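# Keep the toilet lid down, and keep less stuff around it

I have strong feelings about bathrooms and I'm done pretending I don't. My sister-in-law says this is what happens when you turn forty and stop going out, and maybe so, but I've cleaned enough of them to have earned an opinion or two. 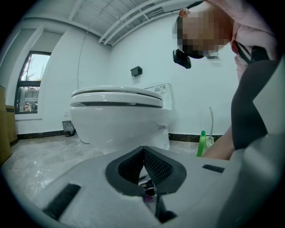
My first opinion is that the toilet should be the easiest thing in the house to clean, and in most homes it's the hardest. We jam it into the tightest corner, then surround it with a magazine rack, a plunger, a scale no one steps on, a fuzzy mat cut in the shape of a horseshoe (why?), and a basket of spare rolls. Then we wonder why we put off mopping back there until company is coming. I put it off for most of October once. I'm not proud of it.

When I moved into the apartment on Pirnness I had a fresh start and a very small budget, and I decided the floor around the toilet would stay as bare as I could stand. A little trash can by the wall, fine. A bottle of cleaner where I can grab it, also fine, and I'll fight anyone who says it has to live under the kitchen sink. If the cleaner is two rooms away I am not going to go get it. I know myself! If it's standing right there by the toilet, I'll do a quick wipe while the shower warms up, and that little wipe has saved me from more awful Saturday scrubbing sessions than any gadget I ever bought.

And I've bought gadgets. I had the brush with the replaceable heads, I had the tablets that turn the water blue, I had a foaming thing from Ferkuvell that smelled like a melon had gone to law school. I still have half of it if you want it.

Now, the lid. People get so worked up about the seat, up or down, whose job is it, and they skip right past the lid. Close the lid! Close it when you flush, close it when you leave, close it when you're dusting the window frame above and don't want to fish out whatever falls. I dropped an earring in an open toilet at my cousin's place and I can tell you the exact sound it made. A closed lid also makes the whole room look tidier for zero effort, and I'm a big fan of zero effort.

My friend Kerubo Swai disagrees with me on almost all of this. She thinks a bathroom without a rug is a dentist's office, and she keeps plants in hers, big ones, one of them on the tank. She has a lovely bathroom, I'll give her that. She also has to move 5 pots every time she cleans it, and she admitted to me that she doesn't always move them. We've been going around on this for years and I don't expect either of us to budge.

Where she does have me beat is the window. Mine in the last place was frosted and painted shut, and I told everybody I didn't care, light is light. Then I spent a weekend at hers and brushed my teeth looking at a tree. I cared quite a lot after that. If you're apartment hunting and you have to choose between a bigger closet and a real window in the bathroom, take the window and get rid of some sweaters. You'll clean better in daylight too, mostly from shame.

The other thing I'll grumble about is moving boxes. Everyone says unpack the kitchen first, and so everyone does, and the boxes for the bathroom sit there soaking up steam until the bottoms go soft. I say do the bathroom first. It's the smallest room, you can finish it in an evening, and then at least one door in the place opens onto something that's done. When I did the Pirnness apartment I had it sorted by ten at night, and I went and sat on the edge of the tub with a sandwich and felt like a queen.

I should say a word for marble floors, or marble-looking ones anyway, because my landlord apologized for mine like it was a defect. Too pale, he said, it shows everything. Well, yes, I want it to show everything. I had dark speckled tile for years and I have no idea what was living on it. Pale floors tattle on you, and I need the tattling.

So that's where I've landed for now. Kerubo wants to bring me a fern as a housewarming present. It can go in the hallway.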